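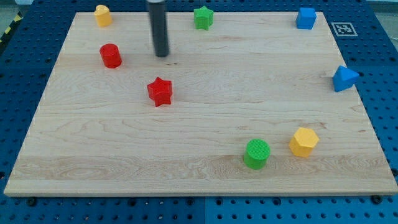
Budget for the Table Before You Budget for the Arm

Most purchase requests for a small manipulation cell put the arm on line one and give it most of the page. The gripper gets a line. Everything else goes into a lump called "accessories" or "integration," and the lump is whatever was left when the arm had been priced. I have read a fair number of these requests and written several, and I think the order is wrong.

An arm is the easiest item to price. It has a datasheet and a quote that stays good for a set period. The surface it works over, the fixtures on that surface, the parts it practices on and the markers used to locate things have no single vendor. They get bought piecemeal, often on someone's card, and they decide how much use the arm gets in its first year.

Take the pegboard. A perforated top with a regular grid looks like an indulgence next to a plain bench. It costs more and drops small screws. It also means that a stop or a bracket can be taken off and put back in the same holes by a person who was not there when it was first installed. On a plain bench the same job needs tape and a tape measure, and then a recalibration when the tape creeps. Our old bench at the Nirkanitz site was plain. We logged 63 setup changes on it before we replaced the top, and the labor spent re-finding positions came to more than the new top did.

The wooden board is a different sort of purchase. It is cheap, and it should be treated as a consumable. Grippers come down too far. When one does, I would like it to meet a replaceable piece of wood before it meets the table. Buy spares at the same time, from the same stock. Grain varies from piece to piece, and a vision setup tuned on one board deserves a check on the next.

Then the test parts. Printed plastic shapes in four colors — stars, cylinders, a heart, a cube, a hexagon, a triangular prism — are about as inexpensive as equipment gets, and requests routinely leave them out. A cylinder can be approached from any side. A star cannot, and its points leave a gripper fewer good places to close. A set with only cubes in it will make nearly any gripper look adequate. I would hold off signing for a gripper until it had been tried on the awkward shapes, and I would put a second printed set in the budget, stored away, as the reference for wear.

Last October we compared two proposals for the Kyriakidis cell. Flelodwood quoted a better arm and left the work surface to us. Bitiven quoted a lesser arm with the top, the floor marking, the fiducial tags and 2 days on site to square everything up. The gap in price was $1177 in favor of Flelodwood. By the time we had added our own hours for the surface, the gap had closed and gone the other way. We bought from Bitiven. The arm is slower, and for picking small blocks off a board the speed has not mattered. It might matter on a conveyor, and I would run the comparison again for that.

There is a fair objection. An arm is kept for years and a table can be fixed later, so the scarce capital money should go to the thing that is hard to change. I accept the first half. The trouble is "later." In most shops capital money and operating money come from separate pots, and a table deferred to the operating pot competes with gloves and filters. It loses. The upgrade then waits for the next capital round, and the good arm spends that time over a poor surface.

My preference is to write the request from the floor up. Floor marking first, then the table top, the boards, the parts and the tags, then the gripper, then the arm. Price each line separately, with hours next to dollars. If the total is over the limit, cut from the bottom of that list, meaning a smaller arm or a used one. Reviewers may ask why a request for a robot begins with tape. Leave it there anyway and have the hours ready.

Posted 12/24/20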